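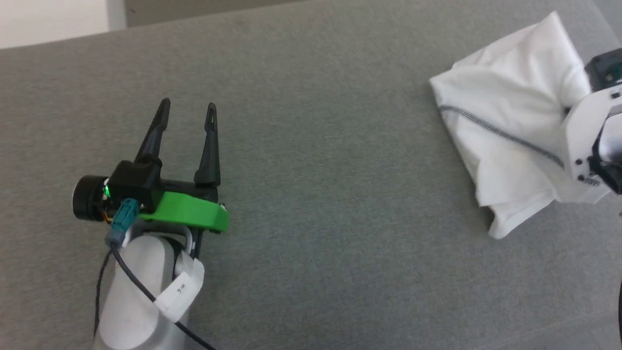

A white cloth garment on the gray table.

Where Do Our Clothes Go? A Semester with the Turnport Clothing Swap
Final project report, Community and Environment elective

When our group first sat down in the library to pick a topic, we had a list of ideas that ran onto the back of the page, and clothing was not anywhere near the top of it. We were going to do something on water. Then one of us mentioned having carried two bags of old sweaters to a donation bin on the way to class, and somebody else asked where those bags went next, and the four of us spent the rest of that hour guessing. By the end we had our project.

Our question was simple to write down and hard to answer: what happens to a piece of clothing in Turnport after its first owner is done with it? We decided to look at it in two ways. First, we would ask people in our building and the two streets behind it. Second, we would run a clothing swap of our own and keep a record of what came in and what left again.

The survey

We handed out 200 paper forms in April, mostly in the late afternoon when people were coming home, and got back fewer than we had hoped for – but the ones we did get were filled in with real care. A few people wrote on the back. One woman told us the whole history of a winter coat that had gone through three cousins and was now living in Roria. The form had 11 questions, and looking back we would cut it to six or seven, as the last few were often left blank. The answers leaned heavily toward "I keep it in a closet," which surprised us until we went home and looked in our own closets.

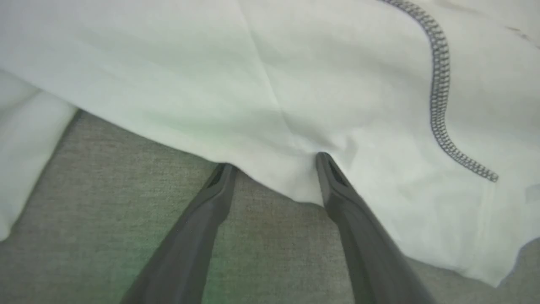 Sorting turned out to be the biggest part of the swap, and we had set aside much too little time for it. We had pictured people dropping off a bag and the bag going more or less straight out to the racks. What we needed was a way to decide quickly whether a thing was ready to be worn by someone else, and we settled on checking the seams first. On white fabric a dark gray overlock seam is easy to follow with your eye, and a loose stitch in one shows up right away; on a black sweater you have to go by feel, and you had better have good light. After the seams came collars and cuffs, then zippers, and last of all the smell test, which we took turns at. Creases did not count against anything. We had borrowed an iron from the Amato laundry on the corner, and they were kind enough to lend us a board too.

Results of the swap

We took in 444 items over the whole project. Children's clothes went fastest, usually before noon, and formal wear hardly moved at all. We had a rack of very nice suit jackets that people would admire, try on, and hang right back up again. T-shirts were somewhere in between, and it helped a lot when they were folded by size.

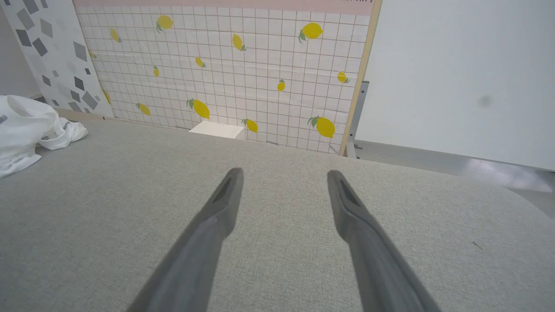
We also learned that people take more when they are not being watched over. During the first swap we stood behind the tables like shopkeepers, and visitors kept asking us for permission. The second time we moved our chairs over by the door, put out a pot of coffee, and let everyone browse. It was a much happier room, and less was left at the end. The final 40 pieces went to the thrift store on Sturnerach Street, where the staff let us see their back room and explained how they price things.

What we would do differently

We would start the survey earlier and translate it into at least one more language. We would put up a mirror – it was the most requested thing at both swaps, and we forgot it twice. We would also weigh the bags as well as logging the items, because a baby sock and a parka each got one line in our notebook. Our notebook, the blank survey form and the sorting checklist are attached for any group that would like to pick this up next year.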